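Home Food House Outdoors Subscribe
Search this site Enter keyword Go

House & Habit / Laundry

THE LONG FOLD

There is a particular hour, usually just after nine at night, when the clean washing stops being an achievement and becomes a landscape feature. It has been brought in. It has been put down. It will now be looked at for some time.

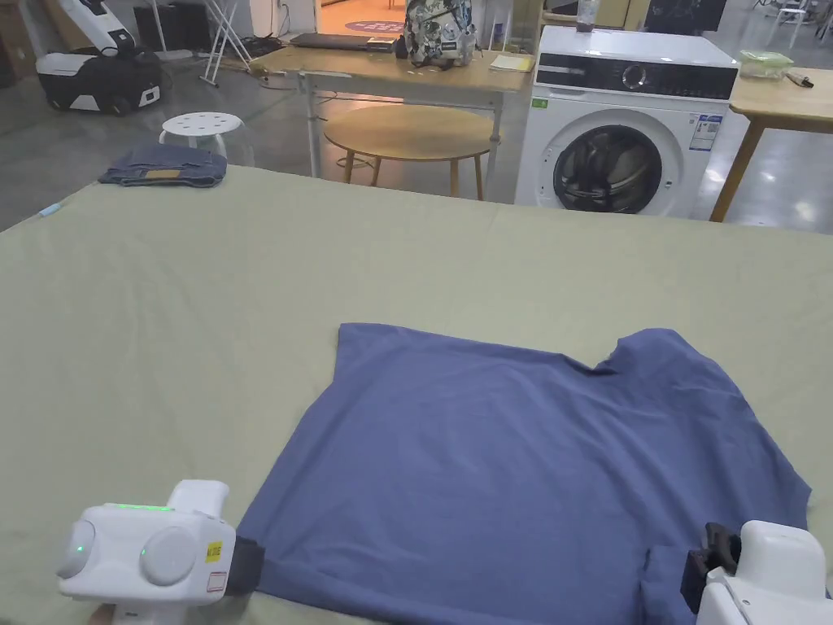
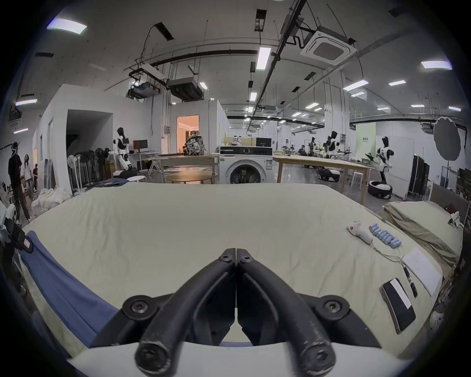 Blue on green: a T-shirt spread out in the first, a long blue cloth over the corner in the second.

I grew up in Skekdale, where folding was done on the ironing board by people who disapproved of you. My own method, developed over 32 years of adult life, was to fold nothing and describe the result as relaxed. Then we moved to Ilport, into a place with a proper expanse of flat surface, and I ran out of excuses at about the same speed I ran out of drawer.

The T-shirt is where most of us come unstuck. Jeans are easy. Jeans want to be folded: leg over leg, in half, in half again, waistband patch on top like the label on a jar of decent marmalade. A T-shirt has no such ambitions. You lay it flat, you smooth it, you take hold of two corners and it immediately becomes a different shape, with a sleeve where you'd swear there was no sleeve a moment ago.

The Arumugam fold, which went through my street like a head cold last winter, claims to fix this in 10 seconds. Shirt face down, hem away from you. Sides to the middle, sleeves back on themselves, then up in thirds so the thing stands on its own in the drawer. I've done it perhaps 4000 times. My quickest is closer to a minute, and my shirts don't stand so much as lean on one another like men outside a pub.

What does help is cloth underneath. A bare tabletop lets cotton skate about, whereas a sheet or a tablecloth holds it. Colour matters too, a little. Pale green under dark blue shows you every edge, and at nine at night I'll take whatever guidance is going.

The bed is the traditional alternative, and it has a flaw, namely that everyone else in the house also regards it as a table. Phones end up there. So do pens, batteries, bits of paper that might be important. You clear a space the size of one singlet and work outward from that, like a settler.

Storalholm will sell you a folding board for this, hinged in four places, and I bought one. It lives behind the door. The jumpers are on top of it.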